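The Parish Book That Kept Me Up Until Two

I bought the Girninthorpe history at the village hall in November, mostly to be polite, and I've now read it twice. It's 237 pages, it weighs as much as a decent loaf, and it was put together by people who plainly love the place and can't agree on when the mill closed (two chapters, two dates, and I'm very glad they left both in!).

Rosalía Salcedo edited it over several winters, collecting letters, rent books and school registers from anyone willing to open a drawer. The early chapters on the enclosures are slow going, I'll admit. I skipped ahead to the flood, then the chapel quarrel, then went back feeling guilty and found a wonderful page on a pig that was left to three brothers in a will.

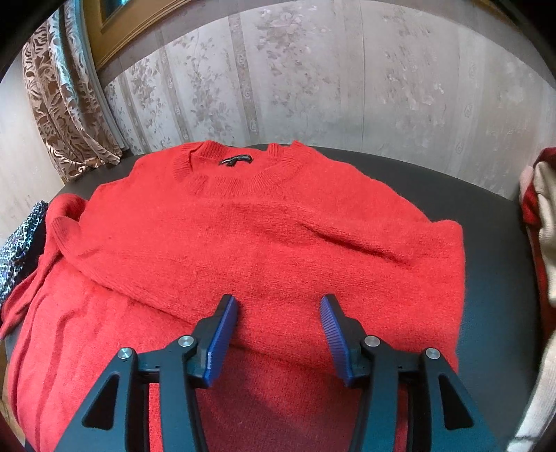
My favorite chapter is the one on the knitters, by Dorottya Lengyel. Before the railroad came, half the cottages on Bullau Lane took in work, and she has tracked down the prices they were paid, down to the farthing. She's also very good on the garments themselves: who wore what, how long it was meant to last, how often the elbows were redone. Most of it was gray or brown, so you can forget anything like a bright red sweater with a thick ribbed crew neck. That sort of color was for Sundays and show-offs, and one Girninthorpe bride got a talking-to from the curate over her stockings. I laughed out loud on the bus.

The photographs are a mixed bag. Tibor Győri has cleaned up the old glass plates beautifully, especially the harvest supper, but the maps are printed so small that I gave up and got out my grandmother's magnifying glass. And I do wish there were an index! I spent 30 minutes hunting for the blacksmith's daughter, who I was sure had emigrated, and she was in a footnote the whole time.

Copies are at the post office and the hall, and there's talk of a second volume starting with the school fire. Mine is promised to my sister next, once I've finished copying out the recipe for plum cheese on page 10.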